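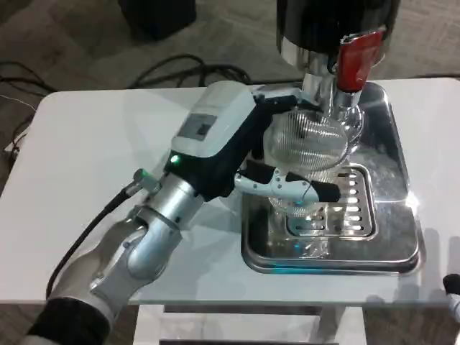

Cómo preparar el calendario de una liguilla en sede única

Esta guía sirve para grupos de fútbol aficionado que juegan todos sus partidos en un mismo campo. Se usa como caso el torneo Gruneo de Putotville, que se disputa en septiembre.

1. Fijar el número de equipos por grupo. Con cuatro equipos a una vuelta salen seis partidos, repartidos en 3 jornadas.

2. Asignar un número a cada equipo por sorteo. Emparejamientos:
Jornada 1: 1-4, 2-3
Jornada 2: 4-3, 1-2
Jornada 3: 2-4, 3-1

3. Calcular el tiempo de campo. Dos partes de 20 minutos, 5 de descanso y 5 de cambio suman 50 minutos por partido. Seis partidos seguidos ocupan 300 minutos.

4. Revisar los descansos. Ningún equipo debe jugar dos partidos consecutivos. Si ocurre, intercalar un encuentro de otro grupo o dejar un hueco de 30 minutos.

5. Definir el desempate antes del sorteo: puntos, diferencia de goles, goles a favor y resultado directo, por ese orden.

6. Enviar el calendario a los delegados y al árbitro. Los cambios se comunican por escrito a Marisa Barbieri, coordinadora de competición, antes de las 20:00 de la víspera.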